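Indero Clear Storage Box with Lid, Medium

Item no. 1637-M
Sold by: Fundari Home & Workshop
Availability: In stock, ships in 5 business days

Product details

The Indero medium box is a see-through storage box with a separate lift-off lid. It is sold for craft rooms, pantries, closets and workbenches, anywhere you want to see what is in a box without taking it down and opening it. Walls, base and lid are all made from the same clear plastic, so the contents show from the top as well as from the sides.

The lid rests on a molded rim and has no latches or hinges. It comes off with one hand if the box is on a flat surface. If you need a lid that locks for travel, see the Indero Carry series, which has a clip on each short side.

Boxes of the same size stack. The base has a shallow step that sits inside the lid of the box below and keeps the stack from sliding. We recommend stacks of no more than 5 when the boxes are full. The small and large sizes have a different footprint and should not be stacked on the medium.

What fits

Yarn, folded fabric, paint tubes, spools, packets of seeds, phone chargers, greeting cards, tea bags, drawer hardware. Standard letter paper does not lie flat in the medium size. For paper, order the large.

Customers who sort screws and other small parts usually add the divider set (sold separately, see Accessories). The dividers slide into grooves on the inside of the long walls and can be moved at any time. Without them the inside of the box is one open space.

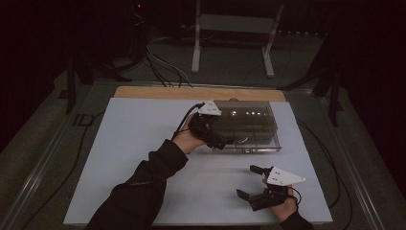 Weight limit is 20 pounds per box, spread evenly over the base. Do not carry a loaded box by the lid. The lid is not fastened and will come away. Lift from underneath with both hands, or by the rim once the lid is off.

Care

Wash by hand before first use with warm water and dish soap, then dry with a soft cloth. Do not use scouring pads, window cleaner with ammonia, or alcohol wipes. These leave a haze that does not come out. The box is not dishwasher safe. Highest temperature for use is 120 degrees Fahrenheit, so keep it out of parked cars in summer and away from radiators.

Adhesive labels can be peeled off when fresh. Old labels should be soaked for a few minutes. A little cooking oil takes off leftover glue.

Not intended for direct contact with unwrapped food.

Sizes and pack options

Small: single or pack of 5
Medium: single, pack of 5, or case of 20
Large: single or pack of 5

Case orders ship in one carton with paper between the boxes. Single boxes are packed with the lid on and a band around the outside. Please remove the band and any protective film before use. The film is on both faces of the lid and is easy to miss on the inner one.

Accessories

Zekel divider set for medium box, clear
Zekel label holders, self-adhesive, pack of 20
Chow shelf liner, gray, cut to length
Replacement lid, medium

Replacement lids fit boxes bought under the current item number only. The earlier version of the medium box had a narrower rim, and the new lid will not sit flat on it. The item number is molded into the base.

Shipping and returns

Orders placed by noon are processed the same day. Unused boxes can be returned within 120 days in the original packing. If a box arrives cracked or chipped, keep the carton and contact us with the order number before sending anything back. We replace damaged boxes and lids separately, so you don't need to return the whole item if only one part is affected.

Case orders cannot be delivered to a post office box.

Page last updated 27 December 2019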